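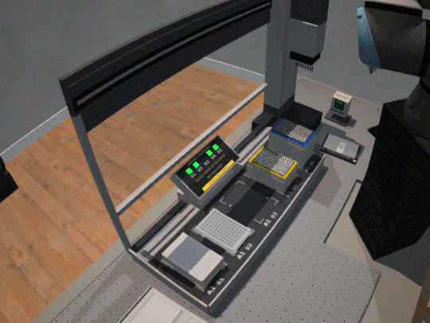 Simin Jalali thinks I should stop scoring the grasp and score the place. A rack that gets picked up clean and set down two millimeters proud of the deck is a failed run, she says, and my sheet calls it a success right up to the moment the pipetting head comes down on it. She wrote this in the margin of my draft, twice, second time underlined. Fine. She's right, I knew it in May and went ahead anyway.

So. Rescored the whole lot since breakfast. 426 simulated episodes, all on the same bench, arm moving racks and plates on and off the deck. Under the old rule the randomized-lighting policy (Madstead) and the plain one (Flodholm) come out almost level. Under Simin's rule they don't. Madstead loses a few, Flodholm loses a lot, nearly all at the set-down. Didn't expect that from lighting. Checked the script three times for a swapped column, no swapped column.

Coffee. Second coffee.

Idea for why: the plain policy learns the shadow. Under fixed light the shadow under a rack shrinks the same way each time it goes down, and you can judge height from that without ever learning height. Move the lamp and it's lost. Easy to test, kill shadows altogether in the renderer and see if Flodholm falls apart. If it doesn't then I'm telling myself stories.

Queued 60 episodes no shadows, same seeds, and 60 with normal shadows as the control. Forgot the seeds the first time. Killed it, queued again. 15 minutes gone. 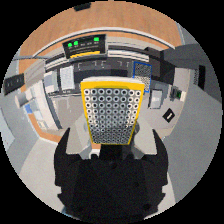 Wrist view is the other thing I keep putting off. Babak wants it dropped from the paper, says the overhead view carries the result and a second camera just makes the method section longer. I'm not so sure. The wrist view has the rack at the moment that matters, and the overhead one is mostly guessing by then. Take the yellow rack sitting between the fingers with clear room on both sides, and the blue one partly hidden behind its corner. A policy that only knows "rack, somewhere" could easily muddle those two edges. If I mask the blue one out and the errors go down, the trouble is clutter and has nothing to do with light, and the shadow idea is at least partly wrong. So that's a third condition. Babak will groan. Also the fisheye squashes the lower holes into mush, so whatever the network is using down there it isn't the holes. My bet is the rim. Should try repainting it gray one day.

Lunch at the desk, crumbs in the keyboard again.

Things I have to fix in the draft before I forget:
Definition of success, page 2, now Simin's. Say plainly it changed after the first scoring, don't bury it in a footnote.
The tolerance. I wrote one number in the text and used another in the code. Code wins.
Take out "robust." Used it in every paragraph, means nothing.
Say it's all simulation in the first line of the abstract. The Zuvwood reviewer last time went a whole page thinking we had a real bench.

Called Babak around three. He doesn't hate the new rule but wants the old scores kept in an appendix so people can compare, fair enough. He hates the third condition, as predicted. Agreed to run it small and only write it up if it shows something. Then I said that's exactly how you end up with a paper full of things that showed something. Long silence. We are running it properly and reporting it either way. Good, glad I said it, felt sick saying it.

No-shadow batch still going. Peeked at the log, which I told myself I wouldnt. Too early to read anything into it and I've closed the window.

Abbasi server goes down for maintenence tonight at nine, so it either finishes before then or I start over tomorrow with the same seeds. Wrote the seeds on a sticky note this time. Sticky note is on the monitor.

Need to buy milk. Need to answer Simin, a real answer, more than "ok thanks." She read the whole thing in one evening and found the one hole that mattered.

8:20, still running.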